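Notebook, snack store job, May

Second visit to the store for the shelf packaging project. Korkor Aryee came along to take the closure measurements and I did the shelf notes. Got in a little before 9 so we would be out of people's way by lunch. The aisle is narrow and a cart takes up most of it.

What we are after: Tokevico wants a reference set of small retail containers for the lid and label trials on the Hlongwane bench. Clear body, screw lid or cap, light contents. Candy does the job and it's cheap. They also asked for one or two soft bags so the label adhesion work isn't all on hard plastic and glass.

Working notes on the candy shelf. It slopes, so the jars behind sit tight against the front row. Take one from the front and put it straight back in the same gap, otherwise the next one slides forward and the label ends up facing sideways. Keep the color groups separate, pink and white apart from the blue, green and white. The lids look the same on both, so from the back rows you can't tell which is which without lifting one out.

Tags to copy down before touching anything: 3.80 under the blue jars, 3.00 further along. I had these swapped in my notes from the first visit — fixed now in the sheet.
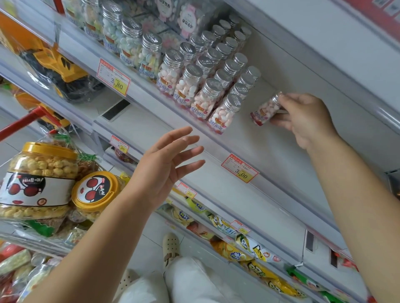
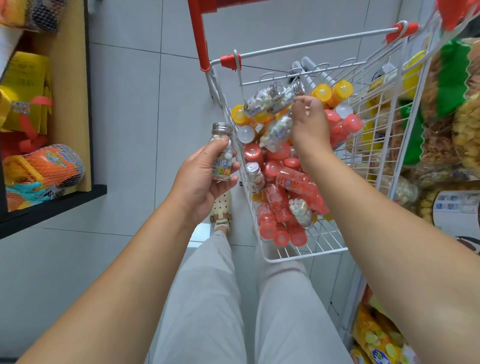
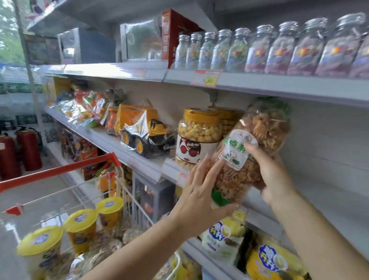 Small bottles go in the cart on their sides, tablets and all. Jars don't go on top of them. Korkor wants the jars in a separate box with card between them, which I forgot to bring in from the van. Went back for it.

Bags get handled from the front and back with both hands, never by the tie. Last time we pulled one by the tie and it opened in the van, and we were picking crumbs out of the scale case for a week. The Ullow label stock has to go on a flat patch, so pick bags with as much bare plastic around the store label as possible.

Spending limit is 300 for this visit. Receipt is taped inside the back cover of this book. Liam Gallagher needs a copy before he can close out job 3170, and he would like it flat this time.

Sample numbers run from 587 to 601. Marker on masking tape, tape on the base, never on the lid, or it throws off the torque reading. I wrote two of them on the lids anyway and had to peel them off with alcohol. Those two need to dry overnight before anyone measures them.

Open items:
Korkor thinks the ribbed lids will read higher than the plain caps because of grip, and wants gloves on for half the runs. I'd do bare hands first and see what the spread is.
Need a proper translation of the small print on the labels. The Drurnura sheet has a column for it and ours is blank.
Calipers are reading slightly off at the wide end. Check against the block before doing the jar mouths.
Sticky residue on the second bench, left side. Wipe down before the bags go on it.

Box is on the lower rack by the sink. Please don't eat the samples. The spare packet in the top drawer is fine to open.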